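Kisamar Storage Bins - Frequently Asked Questions

How do I place an order?

Add what you need to your cart and check out as a guest or with an account. Orders placed before noon ship the same day. If you want more than 16 bins of one size, write to Silvana Fagundes in our sales office and she will send you a quote.

Do lids come with the bins?

Yes, on all sizes except the shallow tray. Replacement lids are sold separately. Check the number on the bottom of your bin before you buy, as lids made before March do not fit the new trays.

How do I clean them?

Use warm water and dish soap. Do not put them in the dishwasher - the rims can warp. Labels peel off more easily after a few minutes under the hot tap.
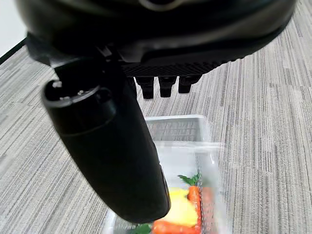 For sticky residue, rub in a little cooking oil, wait, and wash again. Skip scouring pads and anything with bleach.

Can I store food in them?

Only if it is still in its own packaging.

What does shipping cost?

Shipping is free on orders over $82. Below that you pay a flat $13. We do not ship to P.O. boxes.

My bin arrived cracked. What now?

Send us your order number and a photo of the damage within 30 days. You do not need to mail the bin back. Everaldo Evangelista handles claims and usually replies in two business days.

Last updated October 7, 2024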